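4. Aménager une étagère Ratero dans un local de rangement

Vous avez terminé le chapitre 3, l'étagère tient debout et il ne reste pas de vis dans le sachet. S'il en reste, retournez au chapitre 3. Nous attendrons.

La présente section traite du remplissage. Elle s'applique aux modèles Ratero à tablettes inclinables et à tablettes fixes, ainsi qu'à l'ancienne série Villalba, dont les montants sont compatibles mais dont la notice a été traduite par quelqu'un de pressé.

4.1 Avant de commencer

Prévoyez :
- un chiffon sec ;
- un tournevis, le même qu'au chapitre 3, si vous savez encore où il est ;
- un ou plusieurs bacs en plastique de la gamme Etska, ou tout bac à bords droits ;
- du carton plat, de préférence celui de l'emballage que vous alliez jeter.

ATTENTION. La charge maximale par tablette est de 50 kg, répartis. « Répartis » signifie sur toute la surface. Une enclume posée au milieu n'est pas répartie, même si elle pèse moins.

4.2 Préparation des tablettes

1. Essuyez chaque tablette. La peinture arrive d'usine avec un film de poussière que vous retrouverez sinon sur tout ce que vous rangerez.

2. Vérifiez que la croix de renfort est tendue. Si elle vibre quand on la pince, resserrez-la d'un quart de tour de chaque côté. Un demi-tour suffit à mettre les montants de travers, et il faudra tout reprendre à l'étape 6 du chapitre précédent.

3. Réglez l'éclairage du local avant de placer quoi que ce soit. Une lampe fixée derrière l'étagère éclaire très bien le mur.
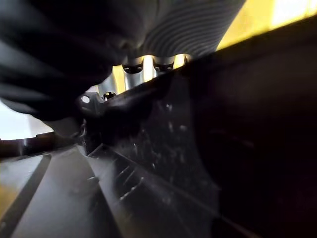
4. Repérez les zones d'ombre. Une tablette claire renvoie la lumière vers ce qu'elle porte et fait ressortir les petites pièces, ce qui plaide pour laisser le fond dégagé. Le métal poli s'en tire toujours : les trois cylindres argentés, dans leur interstice étroit, brillent au milieu de formes sombres. Tout ce qui est noir et mat disparaît au contraire dès qu'on le pousse au fond, et sera racheté en double avant l'hiver. Réservez donc les profondeurs aux objets brillants ou volumineux, et gardez le noir à portée de regard.

NOTE. La distance conseillée entre deux tablettes est de 147 mm au minimum pour les objets plats. En dessous, on range très bien, mais on ne reprend plus rien.

4.3 Les bacs et les plastiques transparents

Le plastique transparent a la réputation de tout montrer. Il montre surtout la lampe. Sous un angle rasant, un couvercle ou une feuille lisse devient une surface blanche derrière laquelle on devine, avec de la bonne volonté, qu'il y a quelque chose.

5. Orientez les faces transparentes vers l'allée et non vers la source de lumière.

6. Saisissez toujours un élément transparent par le rebord, jamais par le milieu d'une face. Le rebord est rigide, la face plie, et les traces de doigts restent jusqu'au prochain déménagement.
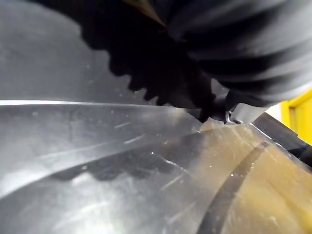 7. Si le rebord est difficile à distinguer, penchez la tête avant de bouger la main. Une ligne claire apparaît presque toujours sous un certain angle. Suivez-la jusqu'à l'endroit où vous voulez prendre appui.

8. N'empilez pas deux éléments souples l'un sur l'autre. Le kit d'intercalaires Drallska a été conçu pour cela et coûte moins cher que la patience nécessaire pour s'en passer.

ATTENTION. Les bords moulés peuvent présenter une arête vive au point d'injection. Passez-y l'ongle d'abord, le reste du doigt ensuite.

4.4 Répartir les objets

9. Placez en haut ce qui est creux, léger et rarement utilisé. Les casseroles et les marmites y sont à leur place, couvercle posé. Un couvercle rangé à part est un couvercle perdu.

10. Réservez la tablette du milieu aux objets de même forme. Alignez-les dans le sens de la profondeur, le premier près du bord avant, le dernier près du montant arrière. Laissez un intervalle entre eux pour pouvoir en prendre un sans inviter les autres.

11. Gardez la tablette basse pour ce qui sert souvent et ce qui ne ressemble à rien d'autre. L'outillage à manche de couleur vive s'y retrouve vite, à condition de ne pas le glisser sous autre chose.

12. Posez les bacs au sol, devant ou à côté de l'étagère, sur un carton aplati ou une boîte plate. Le fond ne raclera pas et vous pourrez tirer l'ensemble d'une main.
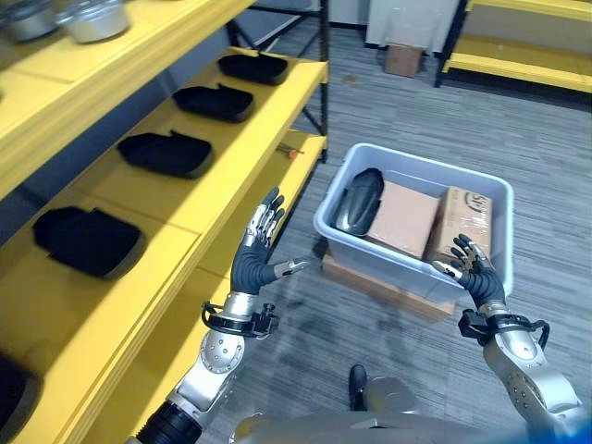
13. Dans chaque bac, mettez les boîtes debout, côte à côte, en calant les extrémités avec un objet qui ne craint pas la pression. Une boîte couchée en appelle une deuxième, et la troisième ne rentre plus.

14. Tournez les inscriptions vers le haut quand il y en a. Sur un carton nu, écrivez quelque chose. « Divers » ne compte pas.

15. Si un carton est refermé au ruban adhésif, rabattez l'extrémité du ruban sur elle-même. Vous nous en saurez gré en avril, au moment de l'ouvrir.

NOTE. Les semelles, coussinets et autres pièces à rebord se rangent à plat, creux vers le haut. Empilés, ils s'emboîtent, puis refusent de se séparer. Aucun d'eux n'est couvert par la garantie Ratero.

4.5 Contrôle final

16. Poussez légèrement l'étagère à hauteur d'épaule. Un mouvement de 6 mm est toléré. Au-delà, videz la tablette du haut et fixez l'équerre murale (sachet C, celui que tout le monde prend pour des pièces de rechange).

17. Attendez une journée, puis resserrez les vis des montants. Le métal se met en place sous la charge et les vis que vous aviez serrées à fond ne le sont plus tout à fait.

Pour le démontage, reprenez ces étapes en sens inverse, en commençant par l'étape 16, étagère vidée. Les références des pièces détachées figurent au chapitre 5.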